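Clearing a Table with One Tray

Carrying dishes back to the kitchen by hand takes several trips and leaves crumbs and rings on the table. A tray cuts the trips down, provided it is loaded in a sensible order. The notes that follow apply to a plain rectangular tray used on a wooden table for two to four people. Larger parties need a cart or a second tray.

Choosing the tray

Plastic is adequate for everyday use. It weighs little, it does not dent, and it can be washed in the sink with everything else. Check three points before buying: the rim should be high enough to stop a sliding plate, the base should be flat without a raised center, and the tray should pass through the narrowest doorway between table and kitchen with your elbows in their normal position. Measure the doorway, then add the width of your hands to the width of the tray. The Sella tray we use is 50 cm on the long side and fits most interior doors without turning.

Smooth trays are slippery when damp. A thin rubber shelf liner cut to size solves this. Cut it 4 mm short on each side so that it lies flat against the rim.

Order of loading

Scrape first. Food left on a plate shifts the weight and ends up under the next plate. Scrape everything onto one plate at the table and put that plate at the top of the stack.

Plates go down before anything else. Place the first one over the center of the tray and stack plates of the same diameter on it, six at most. Bowls go beside the plates, never on top of a stack of more than two. Drinking glasses follow. A tall glass is the least stable item in the load and should be the last thing set down and the first thing taken off. Half-full glasses should be emptied into one pitcher before they travel.

Flatware goes along the edge of the tray, all handles in the same direction, or under the rim of the top plate if there is no other space. Spoons lie flat with the bowl down, so they do not rock. Knives go with the blade toward the stack.
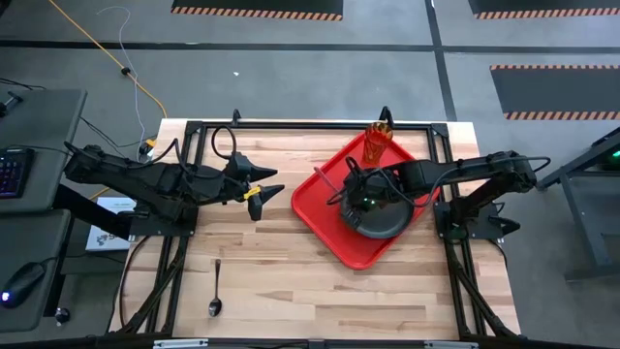 M. Stulerov

A round dark gray plate, a tall translucent orange glass and one metal spoon are a light load, and a red plastic tray takes them in a single trip. With a load this small the order matters less, but the habit is worth keeping. The spoon is the piece most often left behind on the table, as it is low and easily hidden by a napkin. Look over the whole tabletop once before lifting.

Setting the plate down

Hold the plate at opposite points of the rim and lower it level. Letting one side touch first will push a light tray across the table. If the tray is already standing at an angle to the table edge, straighten it before it is loaded, with the long side parallel to the edge you will lift from. Turning a full tray on the spot is how glasses fall.

Lifting and carrying

Slide the tray toward you until a hand's width projects past the edge. Put one hand under each short side, fingers spread, thumbs on the rim. Lift straight up. Keep the tray at waist height and close to the body. Stairs should be taken with half a load.

Cables and mat edges on the route are a hazard – you cannot see your feet over a loaded tray. Walk it once empty-handed and move anything that crosses it.

Care of a butcher-block top

A laminated or strip-grain wooden top tolerates a tray well but does not tolerate water trapped beneath one. Wipe the underside of the tray before setting it down. After clearing, wipe the top along the grain with a wrung-out cloth and follow with a dry one. Do not leave wet spoons on it; metal and moisture together can leave a gray mark in oak.

Oil the top when drops of water no longer bead. We apply Sala board oil in May and again before winter, two thin coats, wiped off after 54 minutes by the kitchen timer. Let the first coat dry overnight – the second will stay sticky otherwise. Spread used oil cloths flat outdoors to dry, as bundled ones can self-heat.

Related pages: Drying Tall Glasses Without Spots; Removing Stains from Plastic Trays; The Sosteck Shelf Liner After One Year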